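December 26, 2022
Notebook, wiping policy, spill task
Radbridge bench, small table

Building mostly empty, heating on low. Picked up where I left off with the held-out starts. Goal for today: find out if the shadow augmentation does anything for the wipe task or if I have been fooling myself with the sim numbers.

Background for whoever reads this later. The old policy (call it plain) was trained on our 3,254 demos, all collected under the even lighting we had up through March. Works well under that lighting. Under the new lamps it goes for the wrong dark thing. It grabs the cloth ok, then heads for the soft shadow of its own forearm and wipes clean table. Lino Monti saw it first on the Zapata bench and wrote it up as a calibration problem. I don't think it is. Hand-eye was redone and the error is too big and always in the direction of the darkest blurry patch.

New policy (call it shadow-aug): same demos, same network, same number of steps. Only change is the blurred gray shapes we paint over the training frames, random angle, random softness, sometimes two or more layers on top of each other. Hukine does the compositing on the fly so no extra disk. Took me forever to get the edges soft enough. Hard edges made it worse than plain, the net just learned "sharp = fake" and went on ignoring nothing.

Protocol: 16 starts. Cup, spill and cloth placed by hand against the printed layout sheet, sheet pulled away, overhead grab saved as the start frame. Same 16 for both policies, order shuffled by script so I don't baby one of them. Reset between every run, table dried, cloth refolded. Success = no dark liquid left on the table in the end frame, cup still standing. Partial = spill touched but smeared. Anything else is a fail. I score from the end frames afterward with the policy name hidden.

Placement below is the one I keep coming back to. Both policies find the cloth no problem, the color is about as easy as it gets. The question is where they take it. 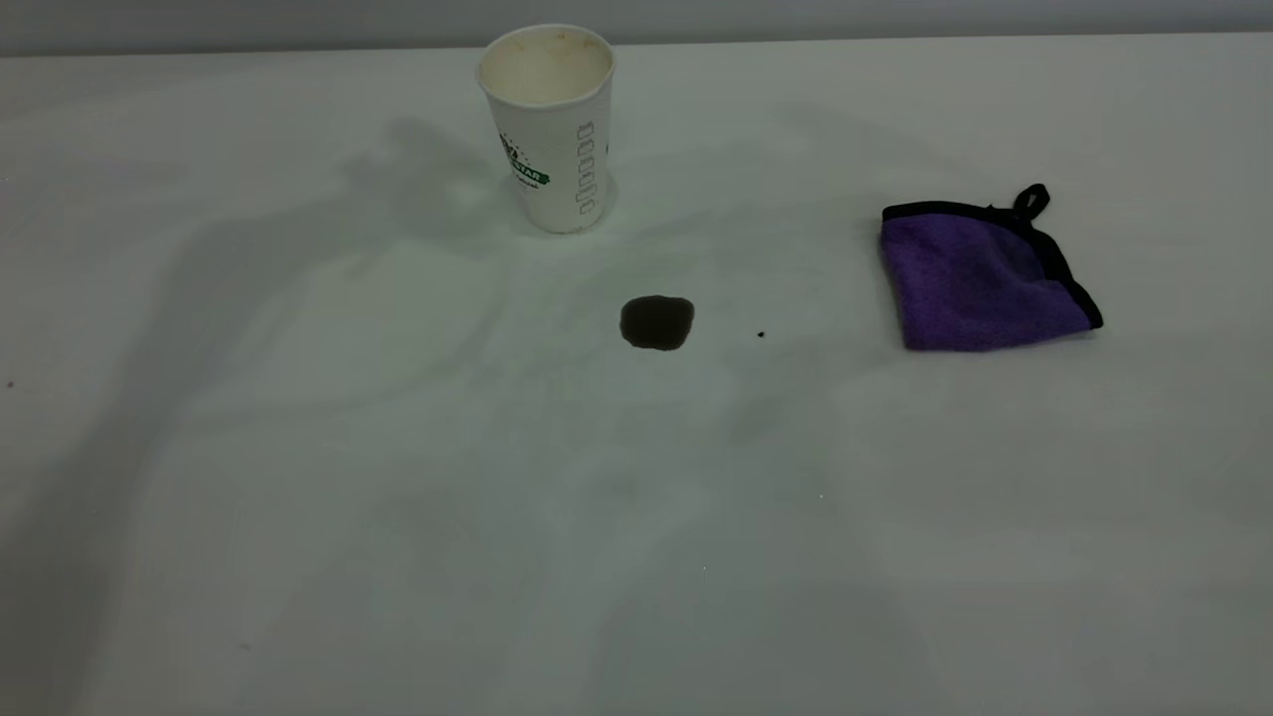 Start frame, hard-shadow group: cup at the back, coffee in front of it, cloth folded on the right, gray shadow over most of the left and middle.

Plain on this start: picked up the cloth, went left past the spill, and did a neat wiping motion in the dark band toward the front. Never touched the coffee. Fail. Repeated it outside the count just to look at the heatmap, same thing, big warm blob over the band and a small one on the puddle.

Shadow-aug on this start: went to the puddle first try. Slow approach, one small hover above it, then down. First pass took most of it, second pass got the rest. Clean by end frame. It did come pretty close to the cup on the way back, I had a hand on the stop button. Cup clearance needs its own look, neither policy was trained with any real penalty for it.

Totals over the full set:
plain, 2 successes
shadow-aug, 9 successes

Better than I hoped, still not good. Of the shadow-aug fails, most are smears, not wrong targets. So it finds the spill and then does a bad job of the wipe. Different problem, probably the force threshold, which got tuned on the thicker Stitberg cloths and never touched after. The new cloths are softer and I think it lifts early. Worth some checking before anybody retrains anything.

Two-target confusion: little stray drops away from the main puddle. In the start above there is one tiny speck between the spill and the cloth and I half expected the policy to go there first as it's nearer the cloth. It didn't. But in another start it stopped at a speck and called it done, so I wouldn't lean on that. Scoring also gets fuzzy with these. Is a leftover speck a fail? I scored it as partial today. Need to agree on that with Lino before it goes in the write up, otherwise his numbers and mine wont line up.

Also tried turning the gain down on the overhead camera to see if it kills the shadows. Makes the spill harder to seperate, no help. Put back to default.

Not done:
baseline with plain + simple brightness jitter. Reviewers will ask and they'd be right to
same starts with a light colored liquid (milk?), dark on white is the easy case
force threshold sweep, softer cloths only
log the closest distance to the cup on every run, we have the poses, just never saved it

Start frames and end frames are in the shared folder under spill_shadow, scores in the sheet next to them. Lamps left in the new position, please don't move them, I want to rerun the fails in the morning with the same shadows. Coffee for resets is in the thermos by the sink. Don't drink it.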